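Prirkari Folding Galley Table for Small Cruisers and Day Boats

Price: £144 including VAT
Stock: 2 left in brown, more expected in March
Item weight: 2,244 g without the leg

If you have ever tried to make lunch for a hungry crew on the lid of a cool box, you will know why we get asked about galley tables more than almost anything else in the shop. The Prirkari is the one we have settled on after several seasons of trying others, and we're very fond of it. It folds flat against a bulkhead, comes down with one hand and gives you a proper place to work — something the builders of most boats under thirty feet seem to have forgotten about altogether.

The top has a matt finish, so you don't get the glare you would from a varnished surface when the sun comes in low through the companionway. A raised lip runs along both long sides and keeps mugs where you put them in a moderate chop (we wouldn't promise anything beyond that, and neither would the makers). The single leg drops into a floor socket and lifts out again for stowing under a berth cushion.

Defne Oral fitted one to her own boat, Womum, last spring, and has kindly let us pass on what she learned. She suggests offering the bracket up with masking tape first and living with the position for a weekend before you drill any holes. She moved hers twice, and ended up a good hand's width lower than she had planned! She also says to check that the locker behind still opens with the table down, and having made that mistake ourselves we heartily agree.

What comes in the box
Table top with hinges fitted
Wall bracket and leg
Floor socket with blanking cap
Stainless screws for timber or glassfibre
Fitting sheet with drilling template

Cleaning is simple enough. Wipe it down with fresh water after a salty day and use a little washing-up liquid on anything greasy. Please keep bleach well away from it, and put a board down before you start slicing.

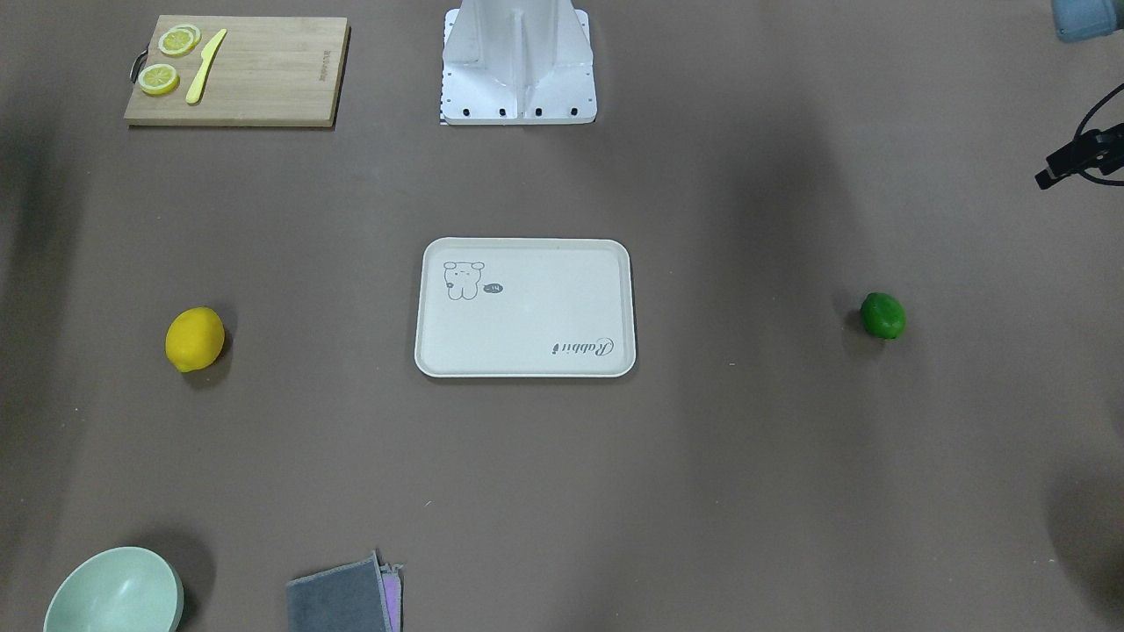 Lemon slices on a bamboo board, ready for the drinks.

The Ersoy clip-on rail fits this table too and is sold separately. Owners of the older Prindwood bracket can keep it in place and order the top on its own, though you will need the longer screws, so do mention it when you order.

Talha Abbasi looks after fittings here and is happy to talk through measurements by phone or email. Have the depth of your bulkhead to hand and, if you can, the height of your berth cushions as well.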